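Notebook, Grollus cell, June

In by 6, coffee by five past. Ridach (the scheduler, for anyone reading this who has been lucky enough not to meet it) had already assigned my morning. It runs the overnight batches, sorts the results and hands the leftovers to whichever human logs in first. I used to be the one who decided what got run. Now I am the one who finds out.

Hrefna Brøndum moved over from the test bench at Grunosness when the tidy-up work went to simulation. She used to set the props out by hand between trials, remote here, mug there, book wherever it landed. She was fast at it and had opinions about the mug. Her title is now "scene reviewer," and her back is better, she says, though her eyes are worse. She asked me to write down that she misses walking. Written down.

Sofa set, living room family. Still the ugliest plaid in the library and still the one we learn most from, as the dark blocks eat small objects and the remote sits across the color change.

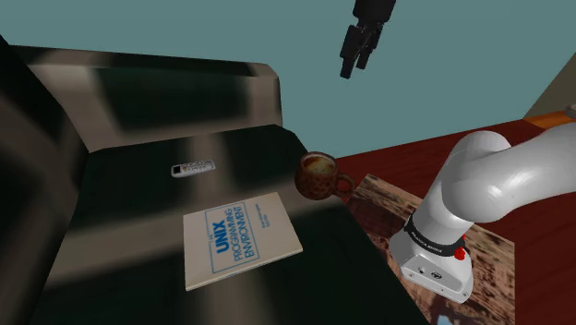
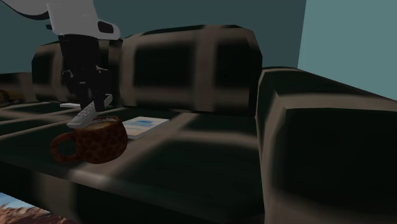 The argument at the midmorning meeting was over who signs off a pick. Under the Hjaltadóttir rules (her memo, pinned over the sink, coffee ring on page 2) a person looks at every batch before it goes up. Ridach would prefer that a person look at the ones it is unsure of. I can see the appeal. The trouble is that it is never unsure about the ones that annoy me.

Took 12 from its "confident" pile and went through them with Hrefna, her calling and me typing. We disagreed with the machine on two. In both, the fingers had come down where she would never have put her own hand with a full mug next door. Scored as clean. Nothing in the scoring knows what coffee does to upholstery – there is no term for it, and I have looked.

So the proposal, to be typed up properly:

Reviewers get to flag a run as "legal but rude." Flag goes to the planning people, not into a folder.

Reviewers pick part of their own queue. Even a small part. Hrefna wants the cluttered sets, and she is the only one of us who ever cleared them for a living.

Review shifts get a break after two hours. By the third hour I had approved something and could not have told you what furniture it was on.

Management liked the second one and asked what the first would cost. I said some 5 minutes a batch. Made that up on the spot, so must now time it before anyone quotes me.

Side effect I hadn't expected: the bench room is quiet. The prop shelf is still there with its labels in Hrefna's handwriting, and people have started leaving their lunches on it. "MUGS, HEAVY" currently holds a salad.

To do: time the flagging. Ask why the clearance margin is the same for a book as for a drink. Get the sofa set rerun with the wider margin, same start poses. Find out who can turn off the chime Ridach plays when a queue is finished. It played at noon and the whole row stood up like it was a fire drill.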